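12月16日
文/巷尾的阿箬

最后更新：12月16日

马桶这种东西，平时谁也不会想起它。它跟冰箱不一样，冰箱你一天要打开好几回，里面有什么你心里有数；马桶你一天也要打好几回交道，可让你闭上眼睛说说它的按钮是圆的还是方的，十个人里有八个要愣一下。我就愣了。在建材市场，销售小姐问我：“您家现在这个是什么样的？”我说，白的。

她等着我往下说。我没有往下说了。

事情得从八月讲起。八月的时候，我们家那只老马桶开始自言自语。冲完水，过一会儿，水箱里“嘶——”一声，停几秒，再“嘶——”一声，像有个人在隔壁屋里想起了一件丢脸的旧事。白天听不见，夜里听得清清楚楚。我先生说这是进水阀老化，换个阀就好。他说得很有把握，于是我们就没有换，一直拖到十二月。凡是他说“换个某某就好”的东西，家里都还原样摆着：阳台那扇纱窗，抽油烟机的灯，还有鞋柜上少了一颗螺丝的把手。

后来水费单来了，252块。我们家两个人，不泡澡，不养鱼，车也是送出去洗的。我把单子贴在冰箱上，用一块菠萝形状的磁铁压着，什么也没说。他早上看了一眼，晚上又看了一眼，第二天下班带回来一个新的进水阀。

进水阀30块，装它用了整整一个晚上，外加一条浴巾、两句不便写出来的话，以及楼下邻居的一次敲门。装完以后嘶嘶声没有了，改成了滴水声，从水箱跟马桶连接的地方往下滴，不快，很有耐心。我们在下面垫了一个汤盆。那是我最好的一个汤盆，搪瓷的，白底蓝边，是搬家时我妈硬塞进箱子里的，从此再没有回到过餐桌上。

到了这一步，换一整只马桶就成了全家一致的意见。全家就两票，所以通过得很快。

我先去看了网上。网上看马桶是一件很伤人的事。你搜一次，它就记住你一个月，之后你看新闻是马桶，看菜谱是马桶，半夜想看看别人家的猫，猫旁边也是马桶。而且每一只都有名字。有一个牌子叫Hutine，页面做得像卖香水的，马桶放在一块石头上，石头放在海边，海边有雾。我盯着看了很久，没找到价钱，翻到最底下写着“请咨询您的专属顾问”。我没有专属顾问，我只有一个汤盆。

还有一个叫Bredell，朴实一些，图上至少有卫生间了，就是那个卫生间比我们家客厅大，里面还种着一棵树。评论倒是实在，有人写“冲力大，孩子害怕”，给了五颗星。也有人写“很好，就是重”，配了一张自己扶着腰的照片。

最后我还是去了市场，因为我想坐一坐。这话跟朋友说的时候，她笑得把茶喷在了袖子上。可是你买椅子要坐，买沙发要坐，买床还要脱了鞋上去滚一滚，凭什么一件要坐上十几年的东西，就只能站着看看？我跟销售小姐说能不能试坐，她说可以的姐，您随便坐。我就坐了。坐下去才发现，店面是玻璃的，对面卖瓷砖的三个小伙子正在吃盒饭，齐刷刷地抬起头来。

我端端正正坐了五秒钟，站起来，说：“这个有点高。”

其实一点也不高。

家里的坑距是30公分，这个数字我现在背得比先生的手机号还熟。坑距就是墙面到排污口中心的距离，买之前一定要量，而且要量完工的墙面，贴了砖的从砖面量起。我第一次量的时候很得意，自己拿着卷尺趴在地上，量出来36。给店里打电话一报，那头沉默了一下，问我，姐，你是不是从踢脚那儿斜着量的？我说没有。挂了电话我去看，是斜着量的。

所以第二次我叫了先生来，一个人按尺子头，一个人看数。两个成年人脸贴着地砖，在马桶后面那点地方挤着，他说你往左一点，我说我左边是墙。结婚这些年，我们一起爬过山，一起看过海，但要说患难与共，还得是那一天。

说到这里得讲讲Gudrun Hagedorn。她是我在语言班认识的老太太，年轻时在Steltdale住过很久，后来跟着女儿搬到我们这边，中文说得比我们班上谁的外语都好。我跟她抱怨换马桶的事，她听完，很严肃地放下杯子，说她们家族管一切修不好又舍不得扔的东西都叫“一个Hagedorn”。比如她祖父的收音机，她姨妈的缝纫机，还有她的第一任丈夫。她劝我赶快扔，不要让它变成一个Hagedorn。

我回家就下了单。选的是一款分体的，白色，没有名字，只有一串型号。水箱和座身是分开的两件，送来的时候自然也是分开的。送货师傅把它们搬进门，问放哪儿，我说随便放吧。这是我那天说的最蠢的一句话。

因为装的师傅要隔几天才来。在这几天里，我们就跟两件不能用的洁具一起生活。你很难想象一只没有通水的马桶在客厅里有多大的存在感。它坐在那里，像一位来早了的客人，你不好意思坐在它对面吃饭，也不好意思背对着它。我给它盖过一块桌布，结果更糟，看上去像要揭幕。我先生有一天晚上加班回来没开灯，顺手就把外套和公文包放在上面了，还跟它道了个歉，他以为是我。 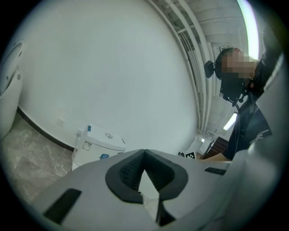 我倒是因此学会了看水箱。以前总觉得水箱就是个盒子，盖子一盖，里面是水管工的事。现在知道按钮也有讲究，单按的、双按的、按下去不弹回来的。老的那只就属于最后一种，按完要用指甲把它抠起来，客人来了我得先在门口交代一遍，像飞机起飞前讲逃生门。有一回我婆婆没记住，按下去就出来了，坐在沙发上跟我们聊了一下午天，背景里一直有条小河。

她还夸我们家安静，说听得见水声，养人。

装的那天，师傅来得很早，四十来岁，话少，进门先把卫生间看了一圈，看见了汤盆，又看了看我。我说那是临时的。他点点头，把汤盆端起来，轻轻放到一边，动作非常尊重，大概在别人家见过更惨的。

拆旧的比装新的花时间。旧马桶下面那一圈胶已经跟地砖长在一起了，师傅拿小铲子一点一点地起，我先生蹲在旁边递东西。他递得很积极，师傅要抹布他递扳手，师傅要扳手他递手电。师傅后来说，大哥你歇会儿。他就站到门口歇着，歇着的时候又跟我讲了一遍进水阀的原理。

旧的搬走以后，地上露出一个洞，旁边一圈颜色比别处浅的砖。我有点意外，原来我们家的砖刚铺的时候是这个颜色，我一直以为是米色的。我当场决定要把整个卫生间的地刷一遍，刷到露出那个颜色为止。到今天，我刷了门口两块。

新的装上去，打完胶，师傅交代二十四小时之内不要用。他说得很轻描淡写，收拾好工具就走了。门一关，我和先生对看了一眼，同时觉得有点急。

那二十四小时我就不细写了。小区对面的商场我们去了四趟，买回来一袋橘子、两双袜子和一个我至今不知道做什么用的硅胶圈。保安看见我们第四次进门，跟我们打了个招呼。晚上不敢喝汤，十点以后连西瓜霜都没敢含。半夜我醒了，先生也醒着，两个人躺在黑暗里听，没有嘶嘶声，也没有滴水声，安静得叫人睡不着。

第二天到了时间，先生说，你先。我说，你先，阀是你买的。他说阀又没用上。推让了一阵，最后是他先。我在门外听见“哗”的一声，很短，很利索，然后就没有了。他开门出来，脸上有一种领完奖的表情，说：“按钮自己弹起来了。”

汤盆我刷了三遍，用开水烫过，晾在阳台上。先生说洗干净了就是干净的，可以盛汤。我说那你盛。他想了想，说种葱也不错。现在里面种着葱，长得挺好，只是炒菜的时候谁也不去掐。

水费单还没来。冰箱上那块菠萝磁铁给它留着位置。纱窗的事，他说开春换个压条就好。

阅读 252　评论 36　分享 30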